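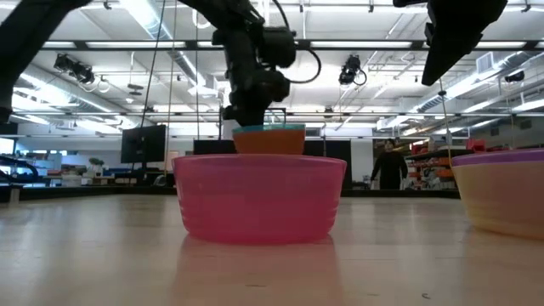

¿En qué orden deben apilarse los cuencos?

El mayor queda debajo y el menor se coloca dentro, con el borde a la vista, según dispone el artículo 2 del Reglamento de Vajilla de la Casa Ulevlow.

La consulta anterior encabeza el expediente que la Intendencia remitió a la Dirección el 16 de marzo. La respuesta, de una sola línea, habría bastado en cualquier otro establecimiento. En la Casa Ulevlow dio lugar a un procedimiento de 24 folios, que se conserva en el archivo de la planta baja junto a los inventarios de mantelería.

Los hechos son los siguientes. Al término de la cena de enero, la encargada del comedor comunicó por escrito que el cuenco rosa y el cuenco naranja de borde turquesa habían amanecido separados, cada uno en un extremo de la mesa. La noche anterior los había dejado encajados, el naranja dentro del rosa. No faltaba pieza alguna. El cuenco amarillo de borde morado, que ocupa siempre el lado derecho, permanecía en su sitio.

La Intendencia ordenó que se repusiera el orden reglamentario. Así se hizo. A la mañana siguiente los cuencos volvieron a aparecer separados, y en el fondo del rosa se encontró un hueso de ciruela.

Se abrió entonces el trámite de audiencia. La cocina declaró no haber servido ciruelas desde el verano. La lavandería manifestó que el asunto no era de su competencia y aprovechó el escrito para reclamar dos cestos pendientes. El vigilante de noche hizo constar que había oído un roce leve, como de plástico sobre madera, y que no había entrado en el comedor porque su contrato con la firma Babić se limitaba a los pasillos.

La Dirección propuso retirar los cuencos y adquirir otros en Plarton, de color uniforme. El presupuesto ascendía a 2000 coronas y fue desestimado. La encargada solicitó, en su lugar, permiso para permanecer una noche en el comedor, y le fue concedido con la condición de que no encendiera la luz principal.

Su informe ocupa el folio 23. En él expone que se sentó ante la mesa con una manta y que, pasada la medianoche, tomó el cuenco naranja, lo sacó del rosa y lo llevó hasta el otro extremo. Añade que lo hizo sin haberlo decidido. De niña, en la casa de su abuela, los cuencos se dejaban así, separados, para que quien llegase tarde encontrara el suyo. Reconoce asimismo la ciruela, que procedía de un frasco de su propiedad.

La Intendencia no apreció infracción grave. El folio 24 contiene la resolución, por la que se mantiene vigente el artículo 2 durante el día y se autoriza a la encargada a disponer los cuencos según su criterio a partir de las diez de la noche. El frasco de ciruelas quedó registrado en el inventario de la despensa, segundo estante, a su nombre.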